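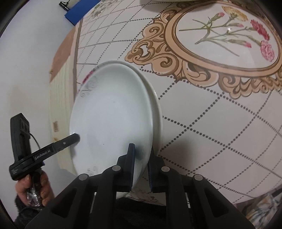
Brusport 家务机器开放日走访记

Brusport 的 El-Sayed 实验楼一年开放两次,一次在六月,一次在九月。我去的是2019年9月14日这一场。从火车站坐19路公交车,终点站下车后沿河走一段就到,门口没有大招牌,只在玻璃门上贴了一张打印的指示。进门登记,领一张胶牌,包要存在前台。

我写家电和小商铺设备方面的稿子有些年头了,读者问得最多的一个问题是:机器到底什么时候能替人收桌子、洗碗、叠衣服。这次去就是想看看眼下做到哪一步。

当天接待我们的是 Kenza Bensaid,她负责实验楼里家务操作这一组。她没有放幻灯片,先带大家去了二楼,说看完再讲。

二楼走廊两侧是几间布置成住家样子的房间。靠楼梯的一间做餐桌,中间一间做衣物,最里面一间放了货架,模拟小店补货。三间房里,人做示范的时间都比机器自己动的时间多。组里的人两手各拿一只夹爪,用夹爪代替手指去做日常的活,录下来的动作再拿去训练机械臂。

餐桌这间我待得最久。活很简单:把盘子从桌上拿起来,立住,再放到该放的地方。桌上铺着印花桌布,盘子是白色的,盘沿带一点花。右边的夹爪用两根指头夹住盘子下沿,指头内侧有深蓝色带纹路的垫片,左边的夹爪伸出一根长指搭在盘子侧面。盘子几乎是竖着的,后面还贴着另一只。

两只盘子叠在一起,是这项任务里比较难的一种情况。Bensaid 解释说,单只盘子机器已经拿得比较稳,叠着的就要看夹住的是一只还是两只。人手一捏就知道厚薄和分量,夹爪只能靠开合的宽度和画面来猜。釉面又滑,夹得太轻会溜,夹得太重,盘子容易在指头之间转起来。她说组里不少失败都出在转这一下,真正摔碎的倒不多。

桌布也有影响。有人问为什么不用光桌面,省得麻烦。她回答说,普通人家吃饭就是铺桌布的,布会跟着盘子走,会起褶,桌布上的花和盘沿上的花有时候还会让识别程序弄混边界。光桌面上练出来的程序,换一块花布,成绩要掉一截。他们现在每隔几天换一次布,盘子也换着用,旧的、成套的、不成套的都有。

我排队试了一次夹爪。分量比想象的轻,拿久了手腕还是酸。第一次去夹桌上的浅盘,指头插不到盘沿下面,推着盘子在桌上走。旁边的年轻研究员让我先用左边抵住,右边再从边上抄进去。第二次夹起来了,但角度歪,放下时磕了一声。试过以后,对机器的慢就比较能理解。人平时收碗,手掌、指肚、小指根都在用力,换成两根直指头,许多顺手的动作就没有了。

随后看机械臂自己做。机器在隔壁的隔间,参观的人站在黄线外面。任务是把六件餐具从桌上移到沥水架。我看的那一轮,前四件没出问题,第五件是一只汤碗,夹了三次才夹住,第六件放偏了,工作人员按了停止,用手扶正。从开始到停止用了大约70秒一件。换成人来做,一件也就是两三秒的事。

墙上贴着本月的记录表,一共2,346次尝试,按物件分行。浅盘和杯子的成绩最好,叠放的盘子、带水的碗、细柄的勺子排在后面。表里没有写总成功率,我问了,Bensaid 说几种任务难度差得远,合在一起算没有意思,她宁可让人一行一行看。

衣物那间的情况差一些。毛巾可以对折,折两道以后边不太齐,能用。衬衫还不行,袖子经常压在里面。组里的人说明年才会重点做衣服,目前只是积累数据。

货架那间是和一家叫 Sarnham 的连锁小店合作的,课题是补货。盒装的东西,比如饼干、茶叶,机器从周转箱里取出来摆上架,基本可以连续做下去。袋装的就慢,袋子一软,夹点就变。店方派来的人话不多,他说他们在 Wetville 的一家分店试过几个晚上,关门以后让机器自己补货,早上还是要有人过一遍,把倒了的扶起来,把标签朝外。他算过账,眼下省不出人工,但夜里能先做掉一部分体力活,店员早班可以晚来一点。这笔账每家店不一样,他不肯给数字。

问答安排在一楼,来的人把椅子坐满了,后面还站着一排。有一位开小饭馆的先生问,多少钱能买一台收盘子的。答复是现在没有可以卖的产品,光是一套机械臂加上维护,对小饭馆就不合算,洗碗机该买还是买。另一位女士家里有行动不便的老人,她问的是能不能只做一件事,比如每天把桌上的杯盘端到水槽。Bensaid 说单做一件事是最有希望的方向,如果厨房固定、餐具固定,旁边又有人能在出错时按一下停,几年内可以看到试用。没有人看着的情况,她不愿意估时间。

也有人问到安全。机械臂的速度在有人的房间里是限住的,所以慢,有一部分慢是故意的。碎瓷片怎么处理,现在的办法是停机,由人来扫。

我自己的看法是这样:就餐桌这一项,动作本身机器已经学到一些,单件、干净、摆得开的餐具可以交给它慢慢收。一顿饭吃完以后真实的桌面,盘子叠着盘子,里面还有剩汤和骨头,它处理不了。商铺补货比家里走得快一点,原因也好懂,货架是规整的,盒子的尺寸事先知道。家里要等的时间更长。

给想去的读者记几条实用的。开放日需要提前在网上登记,这次一共放了182个名额,当天上午场先满。二楼可以拍照,机械臂隔间不可以。小孩能进,但夹爪试用要够得到桌面才行。楼里没有餐厅,河对岸有一家面包店,下午关得早。末班公交车之前要留出走路的时间,我出来时差一点没赶上。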